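3.2 What people count as rubbish

When we first sat down with the households of Annan and Enness, we had imagined that the hard part would be getting people to talk about their waste at all. They talked about it gladly, and often for a good deal longer than the hour we had asked them for! What proved difficult was the word itself. A thing on the living room carpet, a bare stick for instance, might be kindling to one person, a craft supply to a second and plain litter to a third, and each of them was quite sure of the matter.
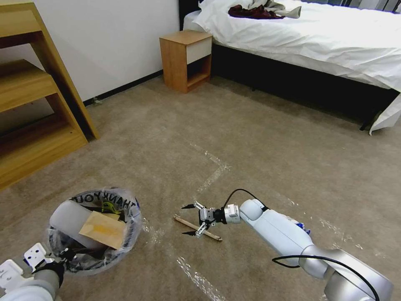 3.3 The small bin and the reused bag

Of the 1590 diary entries we collected in August, a surprising share dealt with the small bins kept in bedrooms and hallways – the ones that city surveys tend to pass over. Many families line these with bags saved from shops and takeout meals, and several told us, rather fondly, that they had not bought a liner in years. Jean Lennox, who read all the diaries from Galtholm, noticed that such bags were emptied less often than bought ones, with a typical gap of 7 days. We would not lean too heavily on that figure, as two of the streets there changed their pickup day while the diaries were being kept.

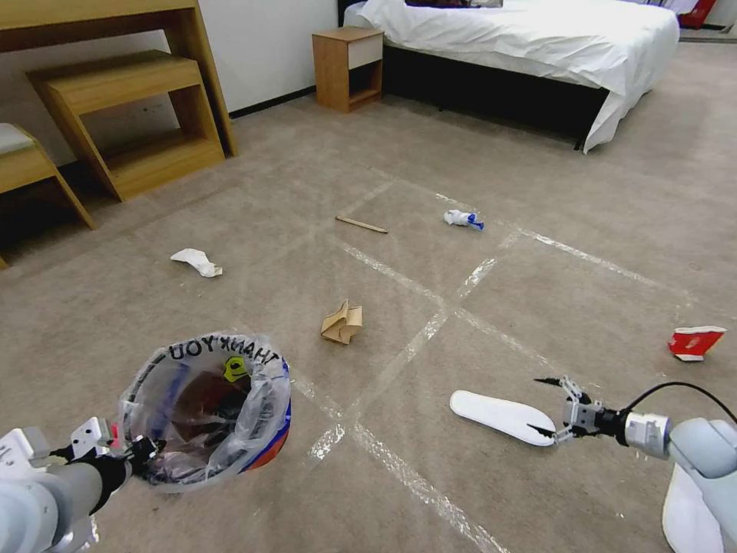
Figure 2. Small bin with a clear plastic liner printed "THANK YOU"; a white shoe insole lies on the carpet.

Worn clothing and shoe parts gave our diary keepers the most trouble of all. Insoles, single socks and broken laces were set aside "for now" again and again, and the Flodico sorting guide, which was mailed to 1000 homes before the study began, has no line for any of them. We return to these undecided things in Section 4.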